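Home | Modules | Timetable | Reading | Past Papers

Packaging Materials and Recovery
Handout 3: The aluminium drinks can

3.1 Scope

This handout covers the body and end of the standard two-piece can, the alloys used for each, and the losses met in recovery. Steel cans are dealt with in Handout 4. Students who missed the Sunday field visit to the Greltwood sorting plant should read section 3.4 with the site plan to hand.

3.2 Alloys

The body is made from an alloy in the 3000 series, in which manganese is the main addition. It draws well and hardens as it is worked, so a thin wall can be made from a much thicker sheet. The end is stamped from a 5000 series alloy with more magnesium. It is stronger and stiffer, and it has to be: the end is flat and cannot rely on its shape to resist pressure in the way the domed base does.

The tab is also a magnesium alloy. It is riveted to the end using metal drawn up from the end panel itself, so there is no hole through which the contents could leak.

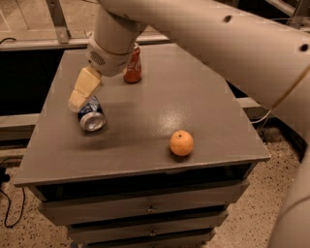

3.3 Forming the body

A disc is blanked from coil and drawn into a shallow cup. The cup is redrawn to the final diameter and pushed through a set of ironing rings, each slightly tighter than the last. Diameter stays almost constant during ironing; wall thickness falls and height rises. The base is domed at the end of the same stroke.

The rim comes off the press uneven (earing) and is trimmed. Trim goes straight back to the mill as clean scrap of known alloy. Earing depends on the grain direction of the sheet and can be reduced by control of rolling and annealing, but not removed.

After washing, the outside is printed and the inside is sprayed with a lacquer. The top is then necked in over several stages and flanged to take the end. Necking allows a smaller end to be used, and as the end is the thickest part of the can the saving in metal is large compared with the change in shape. 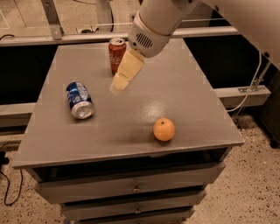

The filled can is closed by a double seam, in which the curl of the end is folded under the flange and pressed flat. Seam overlap is checked by cutting a section and measuring it. A seam that looks sound from outside may still have a short body hook, so outside inspection alone is not accepted.

3.4 Recovery

Cans are separated from mixed waste by eddy current. A rotor carrying magnets of alternating pole induces currents in the metal, and the resulting force throws the can clear of the belt. Steel must be taken out first by magnet. Crushed cans separate less reliably than whole ones - the effect depends on the area and shape presented to the field.

Printed colour has no bearing on sorting. The coating is burnt off before melting, and inks and lacquer leave together. 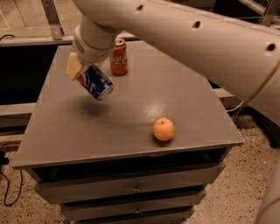

Fig. 3.3 Drinks can, blue printed body. Note silver rim.

Body and end are melted together, so the melt carries more magnesium than the body alloy allows. Some is lost by oxidation and the rest is corrected by adding primary metal or low-magnesium scrap. Melt loss also rises with the ratio of surface to mass, and for this reason cans are often baled or shredded and fed below the surface of the melt.

3.5 Exercise

A Tralimum baler yields 954 bales in one season. Take a sample of 200 cans from the data sheet and find the mean mass of body and end. Work out the magnesium content of the mixed melt before and after oxidation. State any assumption made about the tab. Show units at every step.

Semaan and Gralleo data sheets are in the module folder. Use one or the other, as they quote wall thickness at different heights.

Packaging Materials and Recovery | Module office: Room 3, ground floor | Copyright the department | Back to top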